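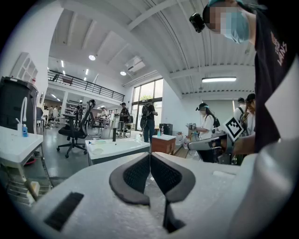
OK so I finally finished rewriting our floor rules for handheld gripper sessions and a few of you asked to see them. Short thread, stealing encouraged!

First one, and the one I'll fight for: check the finger pads before every session. Close the gripper slowly, look at how the tips meet, run a thumb over the rubber. If an edge is lifting, swap the pad right then. Don't "just finish this batch" (I have finished that batch, the batch was garbage).

Markers next. A fiducial marker gets wiped with a dry cloth and replaced the minute a corner curls. No tape over the printed side, ever. Glossy tape plus daylight from big windows = a tracker that loses its mind at 2 in the afternoon.

Backpacks! Straps snug, cables tucked in, nothing dangling below the waist. We wrote this down in April after Sipho Engelbrecht snagged a cable on an office chair and took the chair with him for a good few steps. He's fine. The chair has a wobble now.

Spacing was the big argument. We landed on 70 inches between people who are both recording, and chairs pushed out of the walking path before anyone starts. The Pustitz site wanted 60. I get it, their room is tiny, but people swing their elbows way more than they think they do.

Session length: up to 18 minutes, then put the gripper down and shake out your hands. Yes, even if you feel great. Wrists complain the next morning, so "I feel great" doesn't count as data.

Shared counters and sinks: hand sanitizer stays where everyone can reach it, and whoever uses a prop puts it back in its spot. The Notden folks label their shelves for this and I'm so jealous of those labels.

One I added late: anyone on the floor can call stop. You don't need to be the lead or have a reason ready. Say stop, everybody lowers their grippers, and then we talk. Fosance has the same rule and their wording is nicer than mine, so I'm asking if I can borrow it.

Still stuck on how to log a pad swap in the middle of a session. New session number, or just a note on the old one? Hamada does the note thing and I kinda hate it, but I'm open to being talked around. What do you all do?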